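**Wicker tissue box with the side compartment: what is the side compartment for?**

*Household > Small Storage > Baskets and Boxes*

---

**marginal_gail** (thread starter)

My sister-in-law gave us a woven tissue box in December. It's the long kind, with a lid that has a slot in it, and at one end there is a second little compartment. No instructions. I have now owned it long enough to have opinions, and they are mostly bad ones.

1. A regular store box of tissues doesn't fit. It's a finger's width too long. I measured the inside of the main part at 260 mm before I gave up and threw the tape measure in a drawer.
2. If I take the tissues out of the cardboard and set the stack in there, the first one comes up fine, the second one comes up fine, and the third brings its entire family.
3. Side compartment???

My husband keeps nail clippers in it. I would like to be told this is wrong by someone with authority.

---

**Drollholm** 

It's wrong. The side compartment is for the remote. That's what they're sold for, at least the ones I've seen. "Living room organizer," tissues on one side, remotes on the other, everyone on the couch weeping and changing the channel.

For number 2, the stack is loose. It needs to be snug or it travels. Fold a piece of cardboard and wedge it along one side.

---

**rutabaga_rex**

Disagree on remotes. I have three remotes and not one of them stands up in mine, they flop over the side like they've fainted. I use it for coasters.

Disagree on the cardboard too. If I wanted cardboard around my tissues I would have left them in the cardboard they came in – free, the right size, and it doesn't shed bits of twig on the carpet.

---

**marginal_gail**

Does yours shed? Mine sheds. I assumed it was a phase.

---

**rutabaga_rex**

It is not a phase.

---

**Drollholm**

Wicker sheds when it's dry. Wipe it with a damp cloth once in a while and keep it off the radiator. Mine lives on a shelf in the bathroom and hasn't dropped a twig in years.

---

**pell_mell**

A basket in a bathroom is how you get a gray fuzzy basket. Ask me about my laundry hamper. No, don't.

Gail, which way do the folds go? If they're interleaved and you put the stack in upside down, they'll clump no matter what you wedge in there. Take the stack out, flip it, see which side gives you a tail.

---

**marginal_gail**

Flipped it. I have a tail. First five came up one at a time like civilized tissues. I'm annoyed it was that easy, as I had been planning to be angry through the weekend.

The sixth tore on the slot. There's a bit of cane sticking out on the inside edge of the opening.

---

**Drollholm**

Nail scissors. You have nail clippers in there already, so your husband was ahead of all of us.

---

**rutabaga_rex**

Before you snip anything, find out if it's a cut end or a loop. A cut end you can trim flush. If it's a loop and you cut it, the weave around the slot will let go a little at a time and by spring you'll have a basket with a hole in it, or more of a hole than it was designed to have.

I speak from a former tissue box.

---

**pell_mell**

Or run a strip of fabric tape around the inside of the slot. Nothing gets cut, nothing snags. You can't see it with the lid closed.

---

**rutabaga_rex**

You can see it a bit.

---

**pell_mell**

You can see it a bit if you are looking for reasons to be unhappy.

---

**kamil.stefanec**

Kamil Štefanec, longtime reader, 1,198 unread posts in this section according to the forum, which I feel is an accusation.

I've been through most of this with the same type of box, so in order.

**The fit.** The basket is made for a bare stack, and the cardboard box is the intruder. Once you accept that, life improves. Buy whatever's cheapest, tear the box down the seam, lift the stack out with both hands like a sleeping cat. If the stack is too long, fold the last inch over on the whole thing. It looks sloppy with the lid open. With the lid closed it looks like tissues.

**The lid.** If yours is hinged, open it all the way back when you refill. I spent months holding it half open with an elbow and stuffing paper in underneath, and then wondering why the top sheet was shaped like an accordion. All the way back, stack in flat, pull the top tissue up so it stands, then close the lid over it and fish it through the slot.

**The slot.** Fabric tape. I side with pell_mell here. I used the Stika kind, the narrow roll, and it has held up fine, apart from one corner that I press down every time I walk past.

**The side compartment.** I know people feel strongly. I've tried remotes (faint, as rex says), pens (they fall through the weave point first, you find them with your foot), and keys (sounds like a tambourine). What ended up staying in ours is more paper. Main stack under the slot, spare paper in the small part. When someone has a proper cold they go straight for the end compartment and leave the slot alone, and the slot tissues stay tidy for visitors.
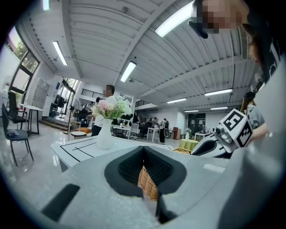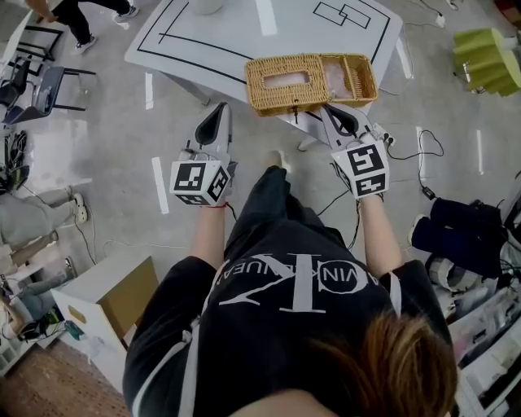
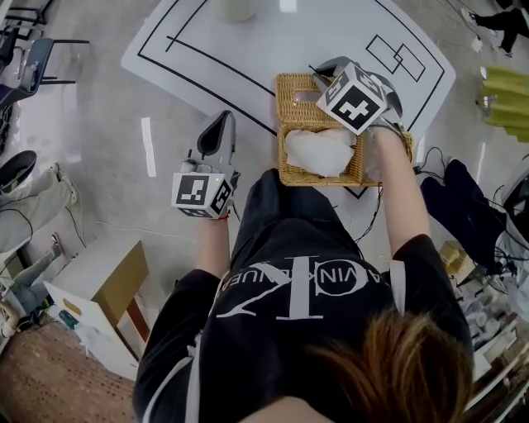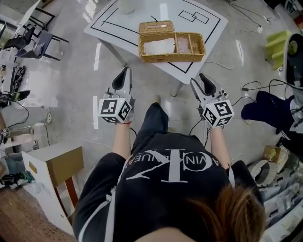 The other thing I'd say about the small compartment is don't overfill it. It's tempting to jam the leftover half of a pack in there, and then the lid sits on top of the paper and never quite shuts, and the hinge does a little more work every day than it was woven for. Leave a thumb's depth at the top.

Shedding: a soft brush, outdoors. I've tried the damp cloth and it mostly moved the dust deeper into the braid, where it now has tenure.

---

**Drollholm**

Tissues in the tissue compartment and also tissues in the compartment that isn't for tissues. I came here to defend the remote and I've been outflanked by paper.

---

**kamil.stefanec**

Put the remote on the couch, where it wants to be.

---

**marginal_gail**

I like the cold-and-flu lane. I'm doing that. The clippers have been moved to the bathroom, where there was a short ceremony.

It was a cut end on the slot, by the way. Trimmed it. Skipping the tape for now.

---

**ekkachai_y**

Ekkachai Yimyam here, I repair cane chairs and sometimes baskets, so maybe I can help with the hinge. On most of these the hinge is only a few loops of the same cane going around the back rim. It wears where it bends. If you see one loop go pale and thin, wrap it before it breaks. Waxed thread in a similar tan color is fine. Go around the loop and the rim together, not too tight or the lid will stand up by itself and never lie down.

About cleaning, I have to disagree with both sides a little. Brush first, always dry. Then a damp cloth, then air. If you start with the damp cloth you are making mud.

---

**rutabaga_rex**

So Kamil and Drollholm are each half right. I hate when that happens.

---

**pell_mell**

Ekkachai, does it matter if it's real cane or the paper stuff? I've got one from Kolář (the housewares people, not the bakery) and I honest to God can't tell. It's very even. Suspiciously even.

---

**ekkachai_y**

Look at a cut end on the inside. Paper cord will show a twist, like a tiny rope, and it goes fluffy if you rub it. Cane shows little holes. If it is paper, forget the damp cloth completely, and please take it out of any bathroom.

---

**pell_mell**

It's fluffy. I've been had.

---

**Drollholm**

Just went and checked mine, the one in the bathroom. Little holes. I'd like it noted.

---

**rutabaga_rex**

Noted. It's still going to go gray.

---

**oats_mcgee**

Can I ask a dumb one. Why is everybody decanting tissues. You buy a box. The tissues are in the box. You then buy a second box, which sheds, and the tissues go in that, and you've got a hobby.

---

**marginal_gail**

It was a gift, Oats.

---

**oats_mcgee**

My aunt in Prendevcombe gave me a ceramic goose that dispenses cotton balls. I didn't start a thread.

---

**kamil.stefanec**

You should start a thread.

---

**pell_mell**

Which end do the cotton balls come out of?

---

**oats_mcgee**

This is why I didn't start a thread.

---

**marginal_gail**

Update, since I said I'd report back. Refilled with the lid all the way open, last inch folded over, tail through the slot. Whole stack went through with one double-pull, and I think that was me being greedy with a sneeze coming on. Spare paper in the end part. Lid shuts.

The shedding continues. I brushed it on the back steps and a fair amount of basket came off. I'm trying to decide how much is normal before there's no basket.

Also my husband has now put a tape measure in the side compartment, on top of the paper. Same one I threw in the drawer.

---

**ekkachai_y**

Shedding after the first brushing is normal. Do it again in a week, and if it is still the same amount, look at the bottom corners. Feet or no feet? If there are no feet, it rubs on the table each time you pull a tissue.

---

**marginal_gail**

No feet. It does slide when you pull.

---

**Drollholm**

Felt dots, the stick-on kind for chair legs. One in each corner.

---

**rutabaga_rex**

They won't stick to a weave. You have to sew them.

---

**Drollholm**

Mine stuck.

---

**rutabaga_rex**

Yours also doesn't mold. You have a magic basket.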